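Last updated: November 16, 2020

Comach hand-held gripper pair, home-use kit: inspection checklist with comments

Review unit: one pair, supplied by Clametti for trial before purchase
Checked by: Naveen Tiwari, Gaber equipment desk
Location: furnished apartment, Wumendale

Mark each line OK, FIX or HOLD. Anything on HOLD goes back to Clametti with the comment copied in full.

Before power-up

1. Case latches and foam — OK. Foam is torn at one corner. Cosmetic.
2. Front plate screws seated, none proud of the plate — OK. Tightened one by a quarter turn.
3. Sensor windows clean, no scratches — OK. Wiped with the dry cloth from the kit. The manual says alcohol is allowed on page 6 and not allowed on page 13. Clametti to confirm which.
4. Fingers straight, no cracks at the openings — OK.
5. Unit label readable and matches the packing slip — OK.
6. Charger and cable undamaged — FIX. Cable jacket is nicked near the plug. Replacement requested.

Operator and room

7. Mask worn if more than one person is in the room — OK.
8. Sleeves clear of the finger linkage — FIX. Loose cuffs come close to the side arms when the operator reaches across. Push cuffs up or use a band.
9. Hair tied back — OK.
10. Floor clear for two steps either way — OK after moving a stool.
11. Window light — HOLD. See comment under Handling. 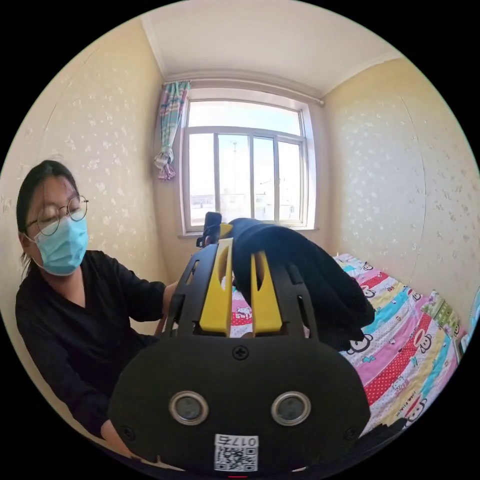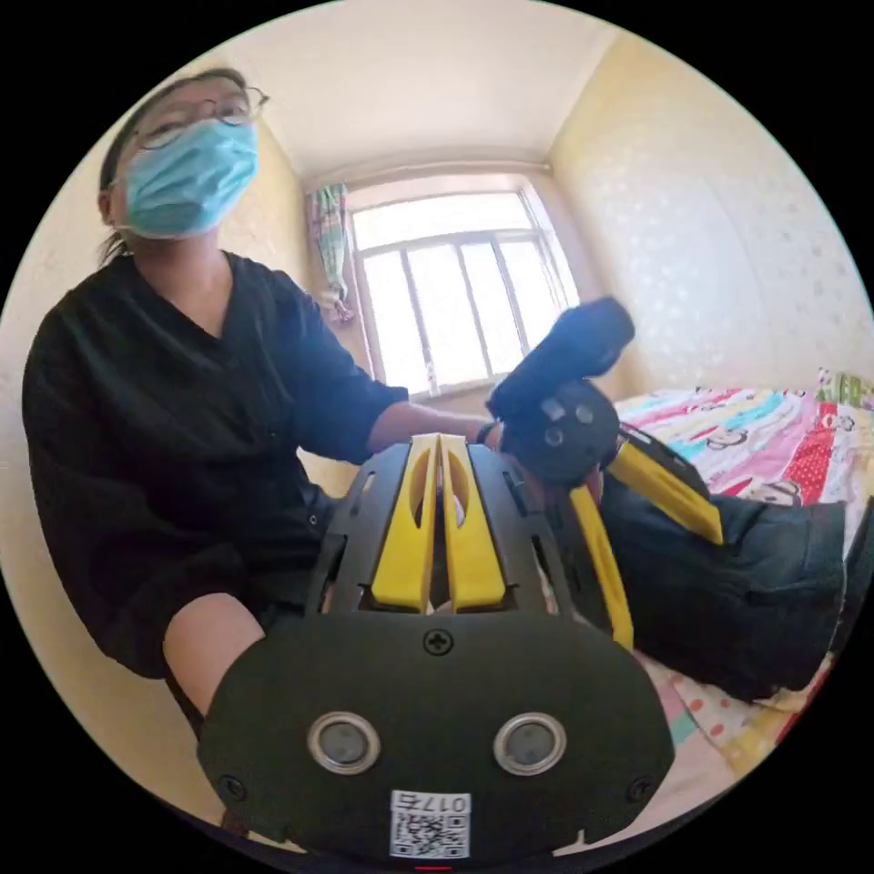 HANDLING

12. Fingers open and close fully on an empty grip — OK. 3 cycles each hand.
13. Fabric pickup from a bed — OK with comment. Thin cotton is held well. Heavy cloth slides if it is taken by one edge only, so the instructions should say to use both grippers from the start.
14. Bag pickup by the top edge — OK. Do not lift a full bag. The sheet Clametti sent gives no weight limit and we need one in writing.
15. Release on command — FIX. Left unit was slow to let go on 2 tries. Thread had wrapped at the base of a finger. Cleared by hand with the power off.
16. Tracking with a bright window in view — HOLD. The log shows short dropouts whenever the grippers were pointed at the glass. Drawing the curtain helped but did not remove them. Repeat on an overcast day before we decide.
17. Wrist comfort after a full session — OK. Operator reported mild tiredness after about 13 minutes. I would set a break there and put it on the session card.

After use

18. Power off before the fingers are touched — OK.
19. Lint and thread removed from the linkage — OK. Tweezers would be useful in the kit — there are none at present.
20. Surface temperature of the housing — OK. Warm, still fine to hold.
21. Both units back in the case, fingers closed — OK.

Open items for Clametti

Replacement cable. Weight limit. Correct cleaning instructions. A note on whether the release delay has come up with other customers, and whether the newer finger base fits this version.

The pair may stay in supervised use while these are open. Unsupervised use is on hold until line 16 is repeated. Next full inspection is due in April, or sooner if either unit is dropped.

N. Tiwari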